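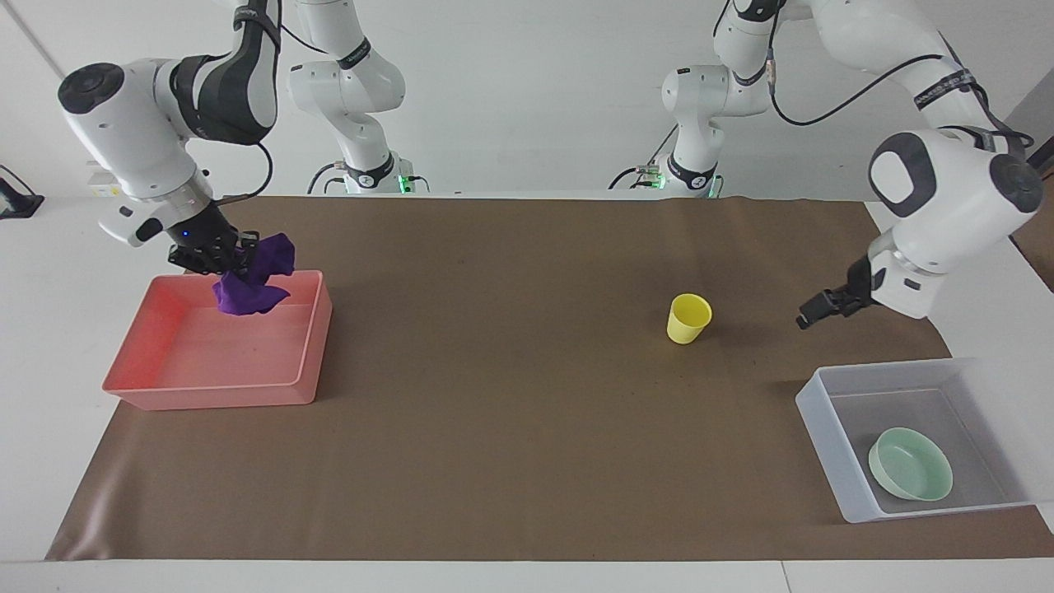

Sotovness, 13 May 2019

Sorting is the chore I keep going back to when people ask whether machines can do housework yet. Two arms, a pink bin for the cloth, a white one for the crockery, and a yellow cup that still has to go somewhere. A child of four does it without being asked twice.

The cloth is the hard part. A cup has one shape, and a gripper with two fingers can be told where the rim is. Cloth has whatever shape it was dropped in, so the grasp point has to be worked out afresh each time. Letting go is no easier: open the fingers too high and half of it drapes over the side.

At Illedel I kept a log of 30 attempts with a tea towel. It went in cleanly on all but 6, and 2 of those were my own fault for moving the bin. Fine for a bench. In a kitchen I would want it to notice the miss and try again, and ours did not.

Speed is the other complaint. More than a minute per item is too slow for a shop floor, though at home I doubt I would mind if it ran overnight.

Folding I have not touched. The Fedis notes go up next, once I have redone the timings.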